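Search this site Search

Handling cell at Vinus gets a new service routine

Trodetti has changed the way it looks after the two-handed robot in its Vinus cell, after a month in which the right hand lost its calibration 4 times. The new routine began in November and is led by Serpil Kahraman, the technician responsible for the cell.

Every morning the robot must now pick up a long plastic trim part and hold it over a taped square on the floor. Kahraman compares the finger positions with the values stored at the last service.
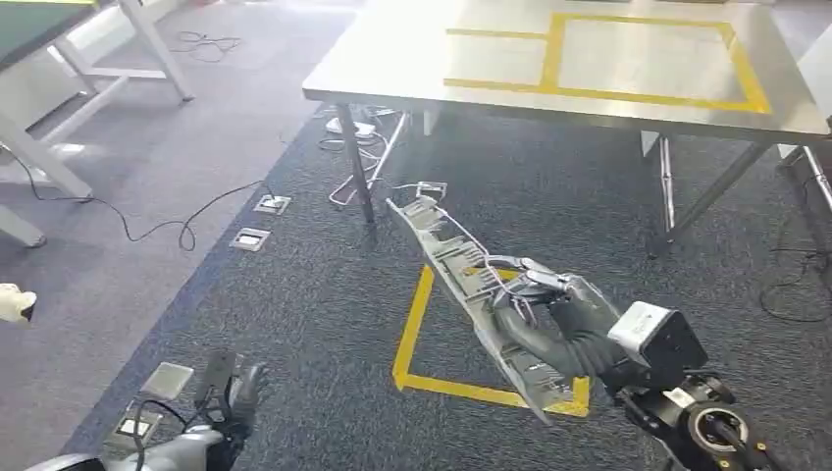 If one finger differs too much, she stops the cell and sets the zero point again. The old plan asked for this check only after 581 cycles, and she considered it too late. The screws at the wrist are now tightened every 200 cycles, and the gloves on the fingers are changed every 300.

The second part of the check is done at the blue shelf with wheel covers. These are more difficult to grip, and a small error in the wrist is easier to notice with them. The tape on the floor has also been renewed, so that the shelf returns to the same position after cleaning.
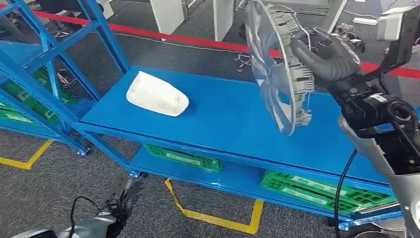 Does the cell have to stop for the whole check?

Only the shelf part needs a full stop. The finger comparison is made during the normal start of the shift, before the first parts arrive.

Spare gloves come from Fleltard, and the wrist screws are supplied by Demirtaş. Kahraman will write the routine down for the evening shift also.

4 comments Share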